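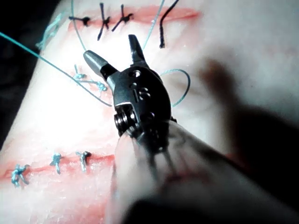
Milow Skills Center: Progress Report to the Poulain Fund
Reporting period: October to March
Prepared by Zhiqiang Shen, program manager

1. Summary

The grant pays for evening and weekend training for nurses, physician assistants and clinic staff who work in the rural part of the Erine Valley. In this period we ran the wound care course at both sites, Milow and Ostach, and started the refresher sessions that were planned for the second half of the year. Enrollment is ahead of plan. The online modules are behind plan and are covered in section 4.

2. Enrollment and attendance

172 people enrolled in the wound care course during the period. The target in the grant agreement was 150. Most of the extra enrollment came from Ostach, where two home health agencies began sending their new hires to us in place of their own in-house training.

Instructors and learners together logged 2363 training hours. Attendance at Milow held steady through the winter. Attendance at Ostach dropped in January, when the county road was closed for long stretches, and came back in February. We moved the missed sessions to March and did not charge the grant for the canceled room bookings.

The 6:30 p.m. start time is working better than the old 5:00 p.m. start. People coming off a day shift were arriving late and missing the first half hour, which is when the supplies are handed out and the sterile field is reviewed. We plan to keep 6:30 p.m. at both sites.

3. Course content

The course now has four units: assessment and documentation, cleaning and dressing, closure, and follow-up. The follow-up unit is new. It was added after clinic supervisors told us that patients were coming back with problems that could have been handled by phone if the first visit notes had been clearer. Learners write up a case, trade notes with a partner, and try to plan the next visit from the partner's notes alone. Instructors say this is the exercise that gets the most discussion.

The closure unit is limited to staff whose license allows it. Others take a longer version of the dressing unit on the same evening. Running both at once needs a second instructor, and we did not budget for this in the first two months. The cost was moved from the travel line with the approval of your office.

We gave a short written test at the start and end of each course. Scores went up in every unit. The smallest gain was in documentation, and we are rewriting that handout before the next group starts.

4. Online modules

Six modules were due by the end of February. Three are finished and in use. The other three are written but have not been recorded. The delay came from the loss of our part-time editor in December. The position was filled in March, and the remaining modules should be ready in time for the summer course.

Internet service at Ostach is still poor. We have put the finished modules on loaner tablets so that learners can use them at home without a connection. The tablets came from an earlier grant and are not a cost to this one.

5. Supplies

We used 368 dressing kits. The price per kit went up in January and we are now over budget on this line. We have asked the supplier for a quote on a full-year order, which would bring the price back close to what we planned. Storage at Milow is enough for an order of that size. Storage at Ostach is not, so kits would be taken over as needed.

6. Staffing

One instructor at Ostach is on leave until summer. Her sessions are being covered by staff from Milow, and their mileage is charged to the travel line. As of this report the travel line has enough left to cover it.

7. Next period

Finish and release the three remaining modules.
Run the refresher sessions at both sites.
Send the six-month survey to everyone who completed the fall course.
Bring you a revised supply budget once we have the supplier's quote.

We request your approval to carry the unspent editor salary into the next period and use it for the second instructor in the closure unit. A budget sheet showing the change is attached.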